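Inicio > Manuales > Administración local > Capítulo 4

Categoría: Gobierno municipal y función pública

Capítulo 4
El concejal delegado: nombramiento, competencias y rendición de cuentas

4.1. Planteamiento

La figura del concejal delegado ocupa una posición intermedia entre la representación política y la dirección administrativa. Es, ante todo, un cargo electo: accede al pleno por la lista de una formación y conserva esa condición durante todo el mandato, con independencia de las responsabilidades que se le confíen. Pero desde el momento en que recibe una delegación asume también obligaciones de gestión, firma resoluciones y responde de un área ante el alcalde y ante el pleno.

El capítulo anterior se ocupó de la constitución de la corporación y de la elección de la alcaldía. En este se estudia el paso siguiente, el reparto de las áreas de gobierno, que suele producirse en las primeras semanas del mandato y que condiciona en buena medida su desarrollo. Se utilizará como caso de trabajo el municipio de Jivberg, cuya organización se presentó en el capítulo 2, y se harán referencias ocasionales al de Padard, de menor población y con un régimen de dedicación distinto.

4.2. El acto de delegación

La delegación se formaliza por escrito. El decreto debe identificar a la persona que la recibe, enumerar las materias comprendidas y precisar si incluye la facultad de resolver mediante actos que afecten a terceros. Cuando falta esta última mención, se entiende que el concejal dirige y supervisa el servicio, pero no dicta resoluciones.

Conviene distinguir entre delegación genérica y delegación especial. La primera abarca un área completa, como urbanismo, hacienda o servicios sociales. La segunda se limita a un asunto concreto — un proyecto, un barrio, un servicio determinado — y queda sujeta a la coordinación de quien ostente la delegación genérica correspondiente. En Jivberg, el decreto de inicio de mandato estableció delegaciones genéricas en las materias principales y reservó a la alcaldía la seguridad ciudadana y las relaciones institucionales.

La delegación es revocable en cualquier momento. La revocación no exige expresión de causa ni afecta a la condición de concejal, que deriva directamente de la elección.

4.3. Trayectoria profesional y perfil del cargo

La ley no exige titulación alguna para desempeñar una delegación. En la práctica, sin embargo, los alcaldes tienden a valorar la experiencia previa de los miembros de su grupo. El caso de Ute Teuber, concejala de empleo y formación en Jivberg, resulta ilustrativo. Antes de incorporarse a la corporación había trabajado 15 años como orientadora laboral y había dirigido el centro de formación de Garside, que atendía cada curso a más de 300 personas. Su nombramiento suscitó un debate en el pleno acerca de la conveniencia de que un área fuera dirigida por quien procedía profesionalmente de ella.

Ambas posiciones merecen atención. Quienes defendían el nombramiento subrayaron el conocimiento del servicio; quienes lo discutían advirtieron del riesgo de que el criterio técnico de la concejala desplazara al de los funcionarios. El acta recoge, además, una cuestión relativa al convenio vigente con Buvbridge, entidad con la que el centro había colaborado, y que llevó a la concejala a abstenerse en las votaciones correspondientes.

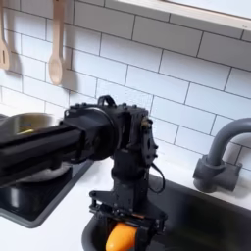
Texto: Ute Teuber
Edición revisada, 28 de abril de 2023

4.4. Deber de abstención y declaración de intereses

El concejal delegado ha de presentar declaración de bienes y actividades antes de tomar posesión, con ocasión del cese y siempre que se modifiquen las circunstancias declaradas. Estas declaraciones se inscriben en el registro de intereses de la corporación.

El deber de abstención opera de manera independiente. Alcanza a los asuntos en que el concejal tenga interés personal y a aquellos en que haya intervenido profesionalmente. Su incumplimiento puede determinar la invalidez del acuerdo cuando el voto hubiera sido determinante.

El apartado siguiente examina el control del pleno sobre las áreas delegadas, con especial referencia a las preguntas, los ruegos y la comparecencia.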